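**List:** bench-kit
**Subject:** Re: [bench-kit] Second arm and gripper for Bratley – what goes in the September bid
**Date:** 2024-06-13

Replies inline, then a revised list at the bottom. I've trimmed the part of the thread dealing with the Flallport lease.

> We need a single figure from Bratley before the September round closes. The draft
> on the shared drive has a second arm, a second gripper, a spare wrist camera and
> a line called "sundries" with nothing against it. Finance will not accept
> a blank line and they will not accept "sundries".

Understood. "Sundries" was meant to cover fingertips, cable ties, replacement drive caddies and the fixture plates. These are now separate lines. The only one large enough to argue over is the fixture plates.

> Can you say in plain terms why the existing gripper can't do desktop cases as
> well as the shelf work? On paper the opening is wide enough and the payload is
> fine.

Opening and payload were never the difficulty. What limits us is the room the linkage takes up when the fingers are down inside a case. A drive cage, a supply unit and a cable run leave a fairly narrow well to work in, and the knuckles get to the sheet metal before the tips get to the part. On the shelf work there is clear air on both sides and the width of the linkage costs nothing. In a case it also hides the part from the wrist camera at the moment you most want to see it.

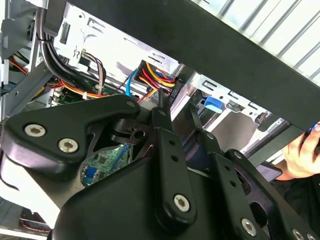 So the requirement I would write is for clearance behind the tip, stated as a maximum width across the plates at a given depth. Neither of the two data sheets we were sent gives this. Both give opening, force, mass and repeatability. I have asked Vilteck for a drawing with the linkage shown at full close and half close, and asked Steinarsdóttir for the same. Vilteck replied with a brochure. Steinarsdóttir sent a usable drawing, though of the previous version of the hand, and say the current one differs only in the mounting flange. I'd want that confirmed in writing before we commit.

> Prices: I have Vilteck at 890 per finger set and Steinarsdóttir at 443. That is
> a big gap for what looks like the same bit of plastic. Is the cheaper one any
> good or are we paying for it somewhere else?

The figures are right, both in pounds and both before VAT. They aren't the same item, however. The 890 set comes with the pivots, bushes and bolts. The 443 set is finger bodies only and assumes you move the hardware across from the old set. For a first purchase that makes the cheaper set incomplete. For a replacement it is probably the better buy, provided the pivots are still sound when the fingers are worn out. Our own experience with the shelf cell is that tips go first and pivots go a long way after.

I suggest we budget the first set at 890 and the replacements at 443, on the condition that the hole pattern matches. If it doesn't, the whole comparison falls over and every set goes in at the higher figure. Whoever at Flallport has the spare hand on the shelf could check this with a rule.

> Do you need both the blue-latch cases and the screwed ones in scope? If it is
> only the latched type then the driver attachment can come out.

Leave the driver attachment in as an option, not in the base figure. Most of what reaches Bratley at present has tool-free drive caddies. Those are the cases we want to start with, and there is enough to get wrong in them without adding a screwdriver. The order of work as we have it:

1. Case on its side, side panel off, front of the case towards the operator.
2. Data cable off the drive.
3. Power connector off the drive.
4. Loose wiring moved clear of the cage.
5. Caddy tabs pressed, drive drawn out.
6. Memory retention clips opened, modules lifted.

Step 4 is the slow one. It doesn't appear in the vendor demonstrations, where the case has been cabled neatly for the purpose. In stock as it comes in, there is usually a tied bundle lying somewhere between you and the thing you want. Cutting the tie helps and is permitted under the current procedure for scrap, but not for units going back out. The time allowance has to assume the tie stays.

Step 3 is where I would expect damage. Power connectors on older drives are stiff, and the force needed to free one is above the force I would want near a circuit board. We can hold the drive body with one hand and pull with the other, which is the main argument for a second arm. At present the second hand is the operator's.

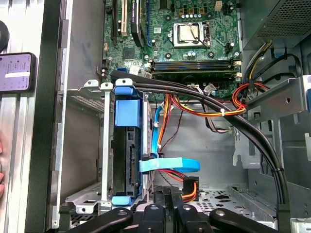

For memory the fingers need to be thin at the tip and flat on the inside face. The retention clips are a push outwards and down, and a blunt tip can manage them from above if there is nothing tall next to the slot. Lifting the module afterwards is a different motion and wants grip on the board edge without touching the chips. I don't think one tip shape does both well. Two tip shapes means either a changer or a second hand with different tips fitted, and if the second arm is approved anyway then the changer is money spent on the same problem twice. I have therefore taken the changer out.

> Spare camera: is this a spare or is it an extra? The draft says spare in one
> place and additional in another.

Spare, one unit, same model as fitted. The second arm should be ordered with its own. The wording in the draft was mine and was wrong.

On cameras generally, glare is a larger nuisance than resolution. Bare sheet metal under a bench light goes to white and takes the edges of the slots with it. A diffuser over the existing light is far cheaper than a better camera and I would like it tried first. It can come out of the consumables money now and does not need to wait for September.

> Finally, what is the 1,000 for? It has a line to itself, no description, and it
> is a suspiciously round number.

Fixture plates, and it is a ceiling and not a quotation. Cases move when you pull on a stiff connector. At the moment they are held by hand or by friction with the bench. A plate with adjustable stops would hold most desktop cases without marking them, and we need one plate per station. I asked the workshop what they would want for 2 plates in aluminium, drilled on a grid, with the stops. They declined to give a price without a drawing but said that sum would cover it. The drawing is on my list. If the number has to be supported by paper before it can go in, tell me by what date and I will do the drawing first.

**Revised list for the bid**

| Item | Basis | Status |
|---|---|---|
| Second arm, matching the existing one | Vendor quotation | Requested, not yet received |
| Second gripper | Vendor quotation | Waiting for clearance drawings |
| Finger set, first fit, complete with hardware | £890 | Vilteck, before VAT |
| Finger set, replacement, bodies only | £443 | Steinarsdóttir, before VAT, subject to hole pattern |
| Fixture plates, 2 off, with stops | £1,000 ceiling | Drawing to be done |
| Spare wrist camera | As last order | Price to be refreshed |
| Driver attachment | Option | Not in base figure |
| Tool changer | Removed | |

Running costs are not in the table. The draft had them folded into the purchase price, and I think they should sit in the operating budget: fingertips, ties, the occasional broken caddy, and operator time. Operator time is by far the biggest of these. The bid form has no field for it, and if it is left out the cell looks cheaper than it is. I would put a sentence in the supporting text saying that the cell is attended for the whole of the first year and that no saving in hours is claimed.

There is also the matter of where the second arm stands. The bench at Bratley will take it, but only with the monitor moved and the operator on the panel side of the case. That puts their hands close to the working area for the cable steps. The existing risk assessment covers one arm with a person alongside. It does not cover two and will need redoing before anything is powered up. This is time and not money, but it should be shown on the plan ahead of delivery.

Outstanding, with owner:

- Single total for the form: Bratley, once the arm quotation is in.
- Hole pattern on the spare hand: Flallport.
- Linkage drawing, current version: Steinarsdóttir have been asked; Vilteck to be chased.
- Written confirmation of the flange change: Bratley to request.
- Plate drawing: Bratley.
- Diffuser trial: Bratley, from consumables.

If anyone has a measured width for the hand used on the Flallport shelf cell, across the plates and not across the fingertips, please send it to the list. The figure in the old handover note is for the tips.

– Bratley bench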